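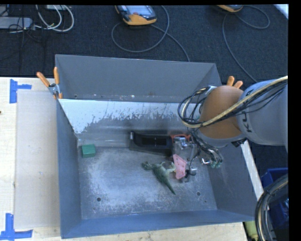
Sorting the mixed toys again this month. People asked how I do it after the last batch, so I'm putting the whole thing in one thread. Long one. Mute me if you don't care about small plastic.

Background for anyone new: I buy mixed toys by the box, sort them, clean them and sell them on as sets or as single pieces. Mostly plastic. I don't do plush and I don't do anything with a battery door that won't open.

The December box came from a house clearance in Staltby. Two kids, now grown, and everything they ever owned went into the same few drawers. Sold to me by weight.

The seller's estimate was "up to 2,000 pieces." I counted 529. That's normal for an estimate. I had paid by weight, so no argument from me.

First step is tipping out. I do it a scoop at a time into a big gray metal bin on the table. I used to tip straight onto the wood and spent half the evening on the floor looking for wheels.

The bin is beat up. The floor of it is all cloudy scuffs and scratches, and the whitish patch on the divider is flaking at the edge. I like the sloped sides, you can get a hand in flat against them.

There are holes in the floor of it, so very small parts do not go in there. Those get picked out of the box first and put in a jar. Doll shoes, pegs, tiny swords. If it would fit through a buttonhole it goes in the jar.

Next step is four piles. Figures and animals, building pieces, parts of something bigger, and trash. I've tried it with nine piles and with twelve. Four is what I can remember while listening to the radio.

Animals are the easy pile. Green dinosaur, goes with the dinosaurs. I don't try to work out the species at this stage and I don't check for maker's marks until after the wash.

Building pieces are nearly as easy. Any small block goes in, whatever the brand. Separating brands is a second pass and I do it in daylight, when I can tell two greens apart.

"Parts of something bigger" is where all the time goes. Typical example from this scoop is the long black thing shaped something like a tray, curved up at one end, with a recess in the middle. Clearly it was attached to something once.

My guess was the bottom of a vehicle. Mared Kemeys thinks it's half of a case. Put your own guess in the replies. I have looked at it for longer than I want to admit and I'm still only at "guess."

Same with the flat pink piece with the angled edges. It could be a wall or a roof or a bit of a puzzle. I've put it with the parts and I'll look again when the rest of the pink is out of the box.

Pink is worth pulling together early, by the way. Dollhouse and playset parts tend to be the same pink for the whole set, so if you line them up by shade you can see which ones were molded together. Works for purple too. Does not work for black.

A rule I stick to: nothing goes in the trash on day one unless it's snapped and sharp. Day one me throws out the door and day three me finds the house.

Washing. Warm water, dish soap, a soft toothbrush, a mesh bag for the small stuff. No hot water. I warped a whole fence that way. No bleach on anything with paint.

Sticker residue comes off with cooking oil and a thumb, then wash again. Original stickers stay on even if they look bad. Buyers would much sooner have a worn original sticker than a clean blank spot.

Pen marks: leave them, or try a pencil eraser. I've read all the advice about sun cream and I'm not doing it. If a kid wrote a name on the underside, I say so in the listing and knock a little off.

Drying takes longer than you think for anything hollow. Hollow animals hold water in the legs. Stand them on a towel overnight, turn them in the morning, give them a second night. I bagged a batch of farm animals too soon last spring and had to wash every one of them again for the smell.

Storage. I use the flat Gostaven drawers, the shallow ones. Deep drawers turn back into mixed boxes within a week. Each drawer has a strip of masking tape with the contents in pencil. Pencil so I can change my mind.

Labels in use right now: DINOS. FARM. ZOO/OTHER. BLOCKS UNSORTED. WHEELS. PINK. PURPLE. FENCES. FOOD. VEHICLE BITS. WHAT.

WHAT is the fullest drawer.

Finding out what a part belongs to. In order, I check for a number on the underside, then I search the number plus the color, then I post it in the Ferex group and wait. Lutz Thiele in that group has identified more of my parts than I have. He will answer with one word and a year and he's nearly always right.

If the Ferex group doesn't know, I go through old catalog scans. Slow but I enjoy it. You see the whole set photographed on a carpet in some studio and there's your part, upside down from how you'd been holding it the entire time.

From this box so far: most of a farm, a good part of a garage, one nearly full picnic set, and a lot of train track with very little train.

The garage is the one I'm pleased with. Missing the elevator handle and one gas pump. If anyone has a spare gas pump in a drawer, message me. I'll swap for track. I have a great deal of track.

Dinosaurs. I sell those in mixed handfuls and they go faster than anything else on the list. Parents buy them for sandboxes, teachers buy them for counting. Faded ones are fine for that. I put the ones with chewed tails in a separate bag at half price and that bag goes first.

Loose blocks I sell by weight, like I bought them. It's not worth anybody's evening to do it any other way unless there's a rare color in there.

A reply from Ifor Hopkin asks if I ever complete a set and keep it. Yes, two. One is a bakery with all the bread. The other is a Caron harbor with the crane and both boats, and it's on the shelf by the stairs, and no, it isn't for sale.

Sioned Ruddock asks about smells. Smoke and attic both fade if you leave the pieces in a tray with baking soda for a week, lid on, and then wash. Mildew I don't fight. If the box smells of mildew when I open it I mark the price down in my head and plan on losing a third.

Someone asked about money. It covers itself, the drawers, and a week by the sea. The hours are bad if you work them out so I don't.

Someone else asked about rubbery toys that have gone sticky. That's the plastic breaking down. Washing makes them better for a few days and then they're sticky again. Keep them away from everything else, they'll mark hard plastic if they sit against it. I don't sell those.

Rough timetable for a box this size. One evening of scoops and piles. One evening of washing. Two nights drying. After that, an hour here and there matching parts until I get bored and list what I've got.

Things I would tell myself before the first box. Get a lamp with a white bulb. Take your rings off. Eat first.

Also keep the box it came in until the very end. There's always something under the bottom flap. This time it was a set of doll forks and a bus ticket.

Tudur Kemeys wants to know if he can have the train track. Tudur, you can have it if you come and get it. Bring a bag. Bring two bags.

Update, same evening. Another scoop done. More blocks, the missing cow from the farm, and part of a second playset in nearly the same pink as the first one, so ignore what I said about pink being easy.

Update, morning. Lutz says the black part is off a boat transporter. He wants a picture of the underside before he'll commit to a year. I'll do it after work when the light's on.

Still need the gas pump. Red or yellow, either one fits.

Farm goes up for sale tonight at 8, with the cow. Fences are in a separate listing. Postage is the same for one or both, so ask me to combine before you pay.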